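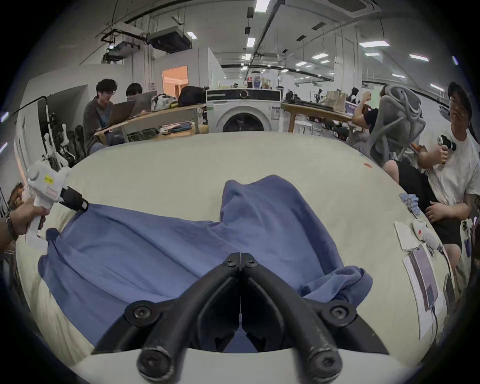 Blue garment on the padded table, crumpled.

Tuesday, September 24, 2024

Shrinkage of cotton jersey, second round. I continue with the Plurance fabric, because the Norna roll did not arrive. I cut five squares and marked each one with thread, as the pen marks from the last round became too pale to measure. The marks are 40 cm apart in both directions.

All squares went in one wash with the Virág powder, half dose. Then I dried them flat on the rack by the window. Melati Chin prefers the tumble dryer, and she is right that customers will use it, but I want first the flat result alone.
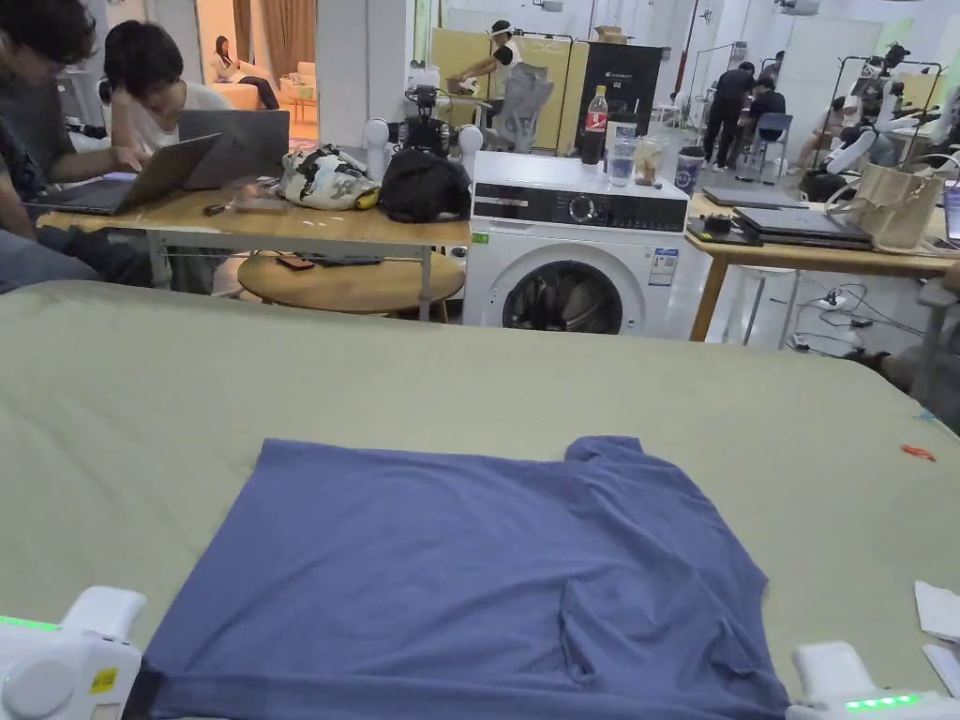

T-shirt laid flat, hem to the front. A crease crosses the right half.

Length went down more than width in every square. Square 2 is strange: one side is shorter than the other, so it is now a little skewed. I suspect that I cut it off grain. I will keep it in the table but mark it with a star.
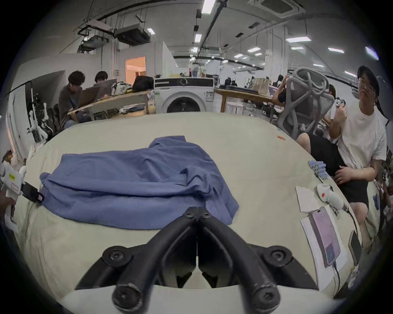
How long should the fabric rest before measuring?
We use 15 hours at room conditions, without ironing. Ironing pulls the jersey longer and the numbers become too nice.

The steel ruler is back in the drawer. Please do not use the tape, it has stretched.
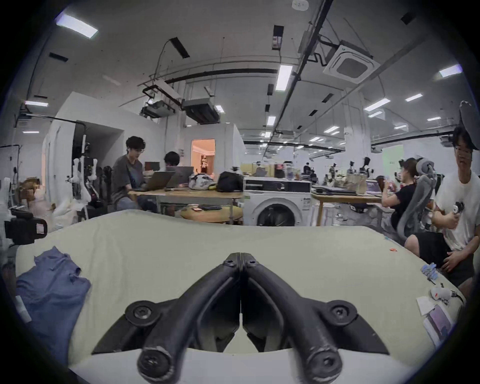

For the next round I need to wash the same squares again, to see if the shrinkage stops or goes on. The Plaltley detergent can wait until December. Melati, if you open the new roll, please write the lot number on the inside of the tube.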